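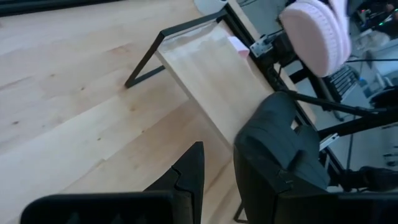 One reply to the questionnaire objected that pale wood is simply the wrong choice for a rented room, that every spill shows, and that a tenant who pays for a clean room should not have to learn how to oil a shelf. Several other replies made the same complaint in milder terms. It is placed at the head of this report because it states the problem the project was asked to study.

Care of Light Wood Surfaces in Student Housing
Final project report, Interior Materials course
Submitted in May

1. Background

Student rooms at the Arnach and Hegedűs residences were refitted with light wood furniture two years before this project began. The housing office supplied a one-page care sheet at move-in. By the end of the second year the office was receiving regular requests to replace desk tops, shelves and low stands because of rings, gray patches and raised grain. The course was invited to find out how residents clean these surfaces and whether a different finish or a better care sheet would reduce the damage.

2. Questions

The project was limited to two questions. First, what do residents do when something is spilled on a wood surface? Second, does a surface finished with hard wax oil resist ordinary household spills better than one finished with water-based varnish?

Floors were left out of the study at the request of the housing office, which has a separate maintenance contract for them.

3. Method

Questionnaires were placed in 100 mailboxes, divided evenly between the two residences. Residents had until the end of February to return them. Answers were anonymous, and no room was inspected.

The finish test was carried out in the materials workshop. Pine offcuts were sanded to the same grade and given either Clilanis hard wax oil or the varnish now used by the furniture supplier. Both finishes were left to cure for the time stated on the can. Black coffee, dish soap solution, cooking oil and plain water were then applied to each offcut, covered with a watch glass and left overnight. Humidity in the workshop was held at 40 percent during the test. The offcuts were wiped with a cotton cloth in the morning and graded by all members of the group separately before the grades were compared.

4. Results of the questionnaire

Of the questionnaires sent out, 41 were returned. Most respondents wipe up spills the same day, and most use whatever is already at the kitchen sink. Dish sponges with a scouring side were mentioned often. Few respondents remembered the care sheet, and some said they had never received one.

Respondents at Hegedűs reported more damage near windows. The radiators there stand directly under the sills, and drying may play a part. The questionnaire did not ask about heating, so this could not be followed up.

Grallutik soap flakes, recommended on the care sheet, are not sold at the campus store. Respondents who had looked for them had given up and used an all-purpose spray.

5. Results of the finish test

Water left no mark on either finish. Cooking oil darkened the waxed offcuts slightly, and the mark was still visible a week later. Coffee left a faint ring on the varnish and a clear ring on the wax. The soap solution dulled both.

After light sanding and a second coat, the rings on the waxed offcuts could no longer be found. The varnished offcuts could not be repaired in this way without leaving a visible border around the patch.

6. Discussion

The varnish performed better overnight, and the wax was easier to restore. Which matters more depends on who does the repair. If residents are expected to do nothing beyond wiping, the present varnish should be kept. If the housing office is prepared to refinish surfaces each summer, wax would allow the same boards to stay in use for longer.

The test used new offcuts only. Surfaces with existing scratches may behave differently, especially with coffee.

7. Recommendations

The care sheet should be rewritten in plain language and posted inside the wardrobe door.
Scouring sponges should be named on the sheet as unsuitable for wood.
The campus store should be asked to stock the recommended soap, or the sheet should name one that it already sells.
A small trial of waxed shelves should be run at Arnach for one full year before any change of supplier is considered.

The test offcuts and the blank questionnaire are kept in the workshop cabinet and may be borrowed by next year's group.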